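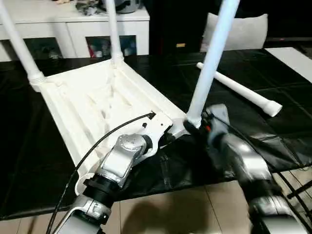
4.2 Closing speeches and their second life in print

It is worth pausing over what happens to a recall hearing once the chamber has emptied, as the printed version is how most people in Lendine ever came to know what was said there. The district assembly keeps a verbatim record, as it is bound to do, but the record is long and full of interruptions, and few residents outside the building have the patience for it. What they read instead, in the weeks before the September vote, was a thin booklet from the Hevex press containing the closing speech for recall and very little else. Almost 1000 copies were left in libraries, tea rooms and the waiting area at Moynihan station, and we were lucky enough to be lent one with a reader's pencil notes still in the margins.

We compared the booklet with the verbatim record line by line. The differences are smaller than we had expected when we began, and rather more interesting for it. Whole paragraphs survive untouched. What goes missing is the give and take: the chair's requests for order, the points of procedure, and two places where the speaker withdrew a remark and put it more mildly. In print the milder wording stands alone, so that a reader meets a calmer speaker than the assembly did. The chart discussed in section 3 (Figure 2) sets these cuts out by length, and we shall not repeat it.

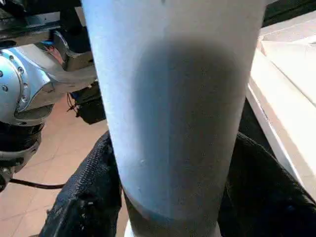
Page 12

The opposing speech had a harder time of it. It was delivered late in the evening, after 20 minutes of argument over whether it could be heard at all, and it reached the public mainly through the Rolico newsletter, which gave it a column and a half. We do not think this was done out of malice. The newsletter had a fixed number of pages, and its editors said as much in a short note to readers — a courteous note, and one we were glad to find. The effect all the same was that one side of the case could be read at the kitchen table from start to finish, while the other had to be pieced together from extracts.

How far this mattered at the ballot is a question we come to in section 5, and we would ask the reader to bear with us until then. For the present we wish only to say that a speech printed by itself is read differently from a speech printed with its reply. The pencil notes in our borrowed copy bear this out in a small way: the reader argues back on nearly every page, and more than once writes "and what did they answer?" beside a passage that had in fact been answered at some length.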